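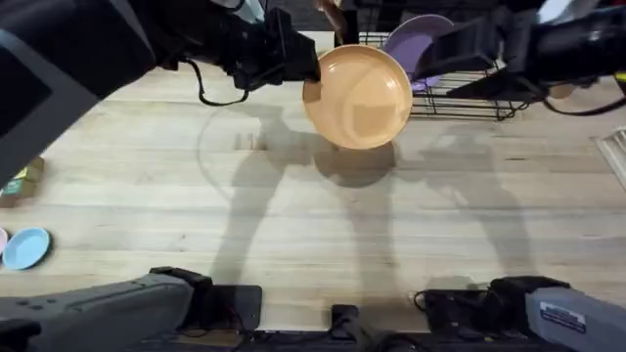

Plates and rack on the demonstration table, Famdale open day.

Washing-up tips I brought home from a robot open day

Posted in Kitchen, Washing up, Days out

I went to the Famdale open day expecting to look at some clever machinery, eat a free biscuit and be home for lunch. I stayed until they were stacking the chairs! The part that kept me there was the dish rack table, where a pair of robot arms were working with coloured plates and a black wire rack much like the one beside my own sink. I must have stood there for most of an hour, and I came away with a page of notes on the back of the car park leaflet, nearly all of them useful in an ordinary kitchen.

The table was looked after by Fathima Marikar and Ji-hoon Kwon, who were happy to be pestered. Fathima told me that setting up a job for the arms makes you think about every small thing you do with your hands, and I can believe it. I have been racking plates for forty-odd years and had never once thought about where I put my thumb.

So, the tips.

Hold a plate by the rim. Sounds too simple to write down, but watch yourself tonight. I grab mine flat across the middle, which leaves a big thumbprint on the clean side and gives me very little grip when there's suds about. A pinch at the rim keeps your fingers off the eating surface and the plate goes into the slot without your knuckles hitting the wires.

Line it up first, then lower it. Ji-hoon's rule was to get the plate upright over its slot and only then bring it down. I tend to go in at a slant and wiggle, and the wiggling is where chips come from. My blue-rimmed set (wedding present, eight plates, now five and a half) is the proof.

Fill the rack from one end. If you start in the middle you are forever reaching over something. I start at the far end from my washing hand now and work back towards the sink. Left-handers will want it the other way about.

Keep the waiting plates off to the side. The clear bit of table in the centre was for working in, and I have copied this at home with a folded tea towel to the left of the bowl. Everything waiting goes on the towel. The worktop in front of me stays clear, and I've stopped catching cups with my elbow.

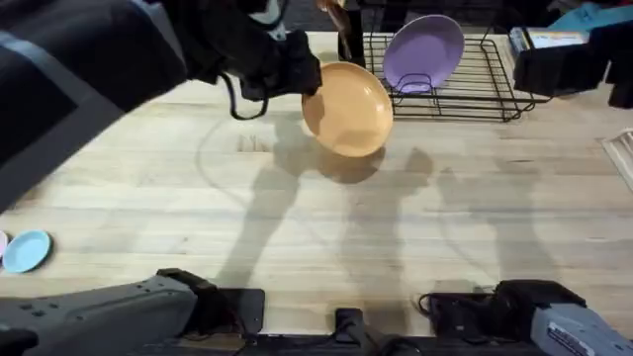
Leave a gap when you can. If you've only a few plates, there is no prize for putting them shoulder to shoulder. I use every other slot and they drain far better, and I can get a finger in to lift one out without the next one coming along for the ride. Deep bowls want two slots each, tipped well forward or they hold a puddle at the bottom.

Think about your light. This one was Kamrul Bepari's, who was helping out at the next table along and got drawn in. He says shadows are a nuisance when you are trying to judge where an edge is, and told me to look at where mine falls when I stand at the sink. Right across the rack, as it happens, with the ceiling light behind me. I've put a little stick-on lamp under the wall cupboard and can see grease I was missing before. Mixed feelings about that!

Use plates you can tell apart. Plain colours are marvellous for this. Ours are all white and I can never remember which ones have been rinsed. Sunil Navaratnam, who drove me there and is the most patient man in Tiltow, suggested one colour per grandchild, so nobody argues over whose crusts are whose. I've ordered a set.

A few more from the afternoon, not all to do with plates:

Wire racks get a slimy line where they sit on the worktop. Stand yours in the bath once a month with hot water and a good scoop of bicarb, leave it 60 minutes, then go round the joints with an old toothbrush.

If the feet of your rack slide, a rubber band wound twice round each one will hold it.

Tall utensils want to live behind the rack or beside it. In front, you will knock them over every time.

Dry the rack itself now and then. Coating splits and rust gets in underneath, and once it has started marking your plates you may as well buy another.

There was also a talk at 3 by Selvaraj Chowdhury on gripping soft fruit, with over 2,000 tomatoes mentioned and a good few of them squashed, judging by the laughing. I only caught the end because I'd gone back to the plates. I did get his tip for tomatoes: store them stalk end down, on a cloth, single layer.

If Famdale do another one, go. Parking is round the back off Dissanayake Road, and the 231 bus stops at the gate. Bring something to write on. The tea was good and strong and the flapjack was better than mine.

Next time: getting burnt milk off a pan, as asked for by several of you, and my long-promised notes on drawer liners.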